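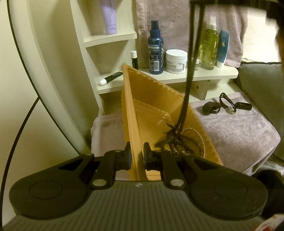 그리퍼 손끝을 액세서리 트레이 가장자리에 걸친 상태. 뒤는 화장품 선반.

1/ 핸드 그리퍼로 가정집 정리 작업을 수집할 때 쓰는 규칙을 적어 둔다. Clerska 프로젝트 내부 문서 3판 기준이고, 2021-10-27에 확정했다. 문서 전체는 길어서 현장에서 자주 묻는 항목만 옮긴다.

2/ 대상은 작업자가 손으로 그리퍼를 들고 하는 시연이다. 로봇 팔에 달고 돌리는 재생 시험은 별도 규칙을 따른다. 안전거리, 비상정지 같은 내용은 여기 없다. 그쪽은 툴리오 팔룸보가 관리하는 문서를 보면 된다.

3/ 먼저 집주인 동의. 방 단위로 받지 않고 물건 묶음 단위로 받는다. "화장대 전체"라고 쓰면 안 되고 "선반 위 화장품, 트레이와 그 안의 목걸이"처럼 쓴다. 동의서에 없는 물건은 집지도 옮기지도 않는다. 걸리적거리면 집주인에게 치워 달라고 한다.

4/ 2판까지는 방 단위였다. 바꾼 이유는 Oklow 숙소에서 나온 항의 한 건이다. 서랍을 열어도 되는지를 두고 작업자와 집주인이 서로 다르게 알고 있었다. 동의서에 "침실"이라고만 적혀 있었으니 둘 다 틀린 말은 아니었다.

5/ 개인정보. 열쇠고리, 카드, 약 봉투, 택배 송장, 우편물은 시작 전에 화면 밖으로 뺀다. 열쇠고리는 열쇠가 안 달려 있어도 뺀다. 태그나 출입용 칩이 달린 경우가 있고 작업자가 그 자리에서 구별하기 어렵다.

6/ 위 사진에도 오른쪽 좌석에 검은 열쇠고리가 놓여 있다. 고리와 검은 직사각형 태그가 같이 보인다. 3판 기준으로는 치워야 하는 물건이다. 검수자가 이런 걸 발견하면 "주변물" 코드를 붙이고, 공개용 묶음에서는 제외한다.

7/ 제품 라벨은 가리지 않는다. 질문이 제일 많은 항목이다. 화장품 이름, 용량 표기, 바코드는 그대로 둔다. 단 처방 라벨처럼 사람 이름이 들어간 것은 예외 없이 뺀다. 스티커로 덮는 방법은 쓰지 않는다. 물건 표면이 달라진다.

8/ 다음은 물건 분류. 단단한 것, 눌리는 것, 늘어지는 것, 엉키는 것으로 나눈다. 튜브와 펌프병은 앞쪽 두 분류에 들어가고 수건은 늘어지는 것이다. 목걸이는 엉키는 것으로 넣는다. 한 작업에 여러 분류가 섞이면 제일 어려운 쪽 규칙을 적용한다. 순서는 방금 쓴 순서와 같다.

9/ 목걸이가 든 트레이를 옮길 때도 "엉키는 것" 규칙이다. 집는 건 트레이지만 그 안에 든 것이 기준이 된다. 신입 작업자가 제일 많이 틀리는 부분. 플라스틱 트레이니까 단단한 것으로 적어 오는 경우가 많다.

10/ 엉키는 것의 시작 조건.
줄이 트레이 밖으로 나와 있으면 그 상태를 기록하고 시작한다.
줄이 다른 물건이나 끈에 이어져 있는지 눈으로 확인한다.
확인이 안 되면 시작하지 않는다.

11/ 사진에서는 어두운 줄 하나가 트레이 안에서 위쪽으로 길게 뻗어 있고, 위쪽 끝부분에서 검은 끈과 만난다. 걸린 것인지 겹쳐 보이는 것인지 이 각도로는 판단이 안 된다. 이럴 때 기록란에 "걸림"이라고 쓰지 않는다. "미확인"이라고 쓴다.

12/ "미확인"을 싫어하는 작업자가 있다. 일을 덜 한 것처럼 보인다고 한다. 검수 쪽에서는 반대로 본다. 추측으로 채운 칸은 나중에 찾아서 고칠 수가 없다. 미확인은 검색해서 다시 보면 된다.

13/ 무게. 한쪽 가장자리만 잡고 드는 동작은 내용물을 포함해 300 g까지 허용한다. 넘으면 바닥을 받치거나 양손 그리퍼로 바꾼다. 주방 저울을 키트에 넣어 두었으니 눈대중으로 적지 말 것. 저울이 없으면 그날은 가장자리 잡기를 안 한다.

14/ 300 g은 우리 그리퍼 손끝 기준이다. 다른 손끝을 쓰는 팀이 숫자만 가져가면 곤란하다. Pellport 쪽에서 규칙을 가져갈 때도 무게 항목은 비워서 보냈고, 그쪽에서 직접 재서 채웠다.

15/ 기울기. 내용물이 움직일 수 있는 용기는 기울기를 작업 이름에 넣는다. "트레이 옮기기"와 "트레이 기울이기"는 다른 작업이다. 옮기는 도중에 기울어졌으면 이름을 바꾸지 말고 비고에 적는다. 의도한 동작과 벌어진 동작을 한 칸에 섞지 않는다.

16/ 칸막이가 있는 용기는 칸막이를 손잡이로 쓰지 않는다. 얇은 투명 칸막이는 특히 그렇다. 영상에서 잘 안 보여서 나중에 라벨 다는 사람이 그리퍼가 무엇을 잡았는지 알 수가 없다. 벽 가장자리를 잡는다.

17/ 손끝 점검은 작업 묶음이 바뀔 때마다 한다. 닫았을 때 양쪽이 맞는지, 관절이 뻑뻑하지 않은지, 표면에 묻은 게 없는지. 화장품을 만진 다음에는 닦고 나서 천이나 장신구로 넘어간다. 크림 자국이 남의 수건에 묻으면 변상 절차로 간다.

18/ 닦을 때는 마른 천을 먼저 쓴다. 알코올 솜은 손끝에만. 관절부에는 대지 않는다. 제널린 락손이 정비 담당인데 이 항목을 굵은 글씨로 해 달라고 두 번 요청했다. 여기서는 굵게가 안 되니 그냥 적는다. 관절부에 알코올 금지.

19/ 케이블. 작업 구역 안에 집주인의 전선이 지나가면 시작 전에 위치를 말로 녹음한다. 옮겨도 되는 선인지 물어보고, 답을 못 들었으면 그대로 둔 채 그 구역을 피한다. 뽑지 않는다. 다시 꽂아 줄 생각이라도 안 된다.

20/ 실패 기록. 떨어뜨림, 미끄러짐, 엉킴 모두 지우지 않는다. 작업자에게 삭제 권한 자체가 없다. 파손이 있으면 수집을 멈추고 집주인에게 먼저 알린다. 팀 채팅에 올리는 건 그다음이다. 이 순서가 바뀐 적이 있어서 문서에 넣었다.

21/ 장신구가 끊어졌을 때 구슬을 그리퍼로 주우려고 하지 말 것. 손으로 줍고, 봉투에 담고, 봉투에 작업 번호를 쓴다. 수리할지 변상할지는 현장에서 약속하지 않는다. 집주인이 물어보면 담당자 연락처를 준다.

22/ 검수 규모. 한 번에 넘기는 묶음은 시연 700개다. 그중 300개는 사람이 처음부터 끝까지 본다. 나머지는 자동 검사 후 표시가 뜬 것만 본다. 첸수펀이 비율을 더 낮추자고 했는데 엉키는 것 분류에서 자동 검사가 놓치는 게 많아서 이번 판에서는 유지했다.

23/ 자동 검사가 잡는 것: 손가락 개폐 값 누락, 시간 어긋남, 화면 대부분이 가려진 구간.
못 잡는 것: 줄 걸림, 투명한 물건, 동의 범위 밖의 물건.
아래 줄에 있는 건 전부 사람 일이다.

24/ 화면 가장자리에 흐릿하게 걸린 물체는 라벨을 달지 않는다. 앞뒤 구간에서 무엇인지 분명해지면 그때 단다. 색만 보고 이름을 붙인 라벨은 검수에서 반려한다. "흰색과 빨간색 물체"까지는 괜찮고 그 이상은 근거가 있어야 한다.

25/ 같은 병을 두고 누구는 오일, 누구는 스프레이라고 쓰는 문제. 3판에서는 용기 이름과 내용물 칸을 나눴다. 내용물은 라벨에 글자로 읽히거나 집주인이 말해 준 경우에만 채운다. 선반에 흰 통이 있고 CREAM이라고 쓰여 있으면 용기는 "통", 내용물은 "크림". 글자가 흐리면 내용물 칸은 비운다.

26/ 끝낼 때는 물건을 원래 자리로 돌려놓는다. 시작 전에 구역 사진을 찍고, 그 사진과 대조한다. 선반 앞쪽에 비스듬히 누워 있던 튜브는 그대로 비스듬히 둔다. 세워 주는 게 친절이라고 생각하는 사람이 있는데 부탁받지 않은 정리는 하지 않는다.

27/ 아직 못 정한 것. 반려동물이 있는 집의 작업 시간, 거울이 들어간 구역, 집주인이 옆에서 도와준 시연을 어떻게 표시할지. 거울은 지금은 천으로 덮는데, 덮은 천이 대상물로 잘못 라벨링되는 일이 생겨서 다른 방법을 찾는 중이다.

28/ 다음 개정은 12월. 의견은 이 글타래에 답글로 달아도 되고 문서 댓글로 남겨도 된다. 항목 번호는 글 번호와 다르니 댓글을 달 때는 문서 쪽 번호를 써 주면 좋겠다.

29/ 추가. 저울 질문이 바로 들어와서 적는다. 트레이 무게는 내용물을 담은 채로 통째로 잰다. 목걸이를 꺼내서 따로 재지 말 것. 꺼냈다 넣으면 엉킨 모양이 바뀌고, 그러면 시작 전에 찍은 구역 사진도 다시 찍어야 한다.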